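Cuaderno de taller, mesa blanca
24 de octubre de 2019

Hoy tocaba ordenar la mesa y decidir de una vez dónde vive cada cosa. El tablero blanco lleva puesto desde marzo encima de la mesa de madera y, como toda superficie despejada en este taller, ha funcionado como depósito general: el catálogo de Esten, dos rollos de cinta sin principio localizable, una llave que no abre nada. Todo eso se ha ido a la estantería. Ahí seguirá cuando nos jubilemos.

Reglas provisionales para la mesa, que apunto para que conste y para poder incumplirlas con conocimiento de causa:

Lo que se usa a diario se queda. Lo que se usa «algún día» se va a las cajas de Collado. Los papeles, al fondo a la izquierda, y de uno en uno. La placa de Petri roja se queda en la mesa, porque es la única bandeja para piezas pequeñas que ha sobrevivido al año. Las bandejas buenas de Cesurer, con tapa y separadores, siguen en su embalaje original, muy protegidas de nosotros. 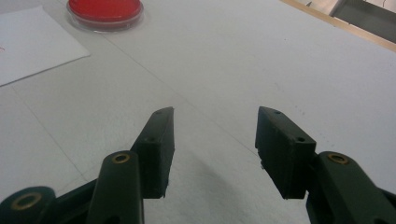
Sobre el acabado del tablero. Es mate, tirando un poco a gris, y de eso no me quejo: el anterior brillaba tanto que a media mañana había que trabajar con los ojos entornados. Lo que no me convence es cómo se limpia. El producto de Cadeo promete 100 usos por botella y a mí me han salido bastantes menos, aunque es verdad que lo echo como quien riega. Probado también con agua y jabón, resultado idéntico. Dejo el Cadeo en el armario por si viene alguien a quien impresionar.

El canto de la mesa de debajo está mejor de lo que esperaba. La madera clara asoma por el lado del fondo y le pasé un trapo. Las esquinas van redondeadas, detalle que mi cadera agradece cada vez que doy la vuelta con prisa.

Tornillería: volcado el bote grande y clasificado por métrica. Me han salido 292 de M3 y hasta 80 que no sé de qué son, que han vuelto al bote con la etiqueta «varios». La etiqueta anterior decía «varios 2». No he encontrado el 1.

Lo de la placa roja como bandeja tiene su gracia. Es poco honda, así que si le das con el codo reparte el contenido con mucha generosidad. Pero el rojo sobre blanco se ve desde la puerta, y en este taller lo que no se ve desde la puerta se vuelve a comprar. Acordado dejarla hacia el centro cuando se esté trabajando y apartarla al terminar. Lo segundo ya veremos.
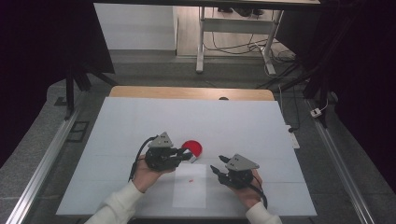
Queda pendiente lo de las juntas. El tablero tiene dos líneas que lo cruzan de lado a lado, muy tenues, y me gustaría saber si ahí se mete la suciedad o si es manía mía. Pasada la uña por la de más cerca: no engancha. La otra la dejo para cuando tenga más uña. Si alguna empieza a levantarse, habrá que pensar en cambiarlo entero. El presupuesto de Esten era de 3.032 por la mesa completa con tablero, cifra que leí sentado y que recomiendo leer igual.

Para la próxima sesión:
- Abrir de una vez las bandejas de Cesurer.
- Etiquetar las cajas de Collado por fuera. Por dentro ya están etiquetadas, idea mía.
- Cinta de carrocero, se ha acabado.
- Preguntar de quién es la llave.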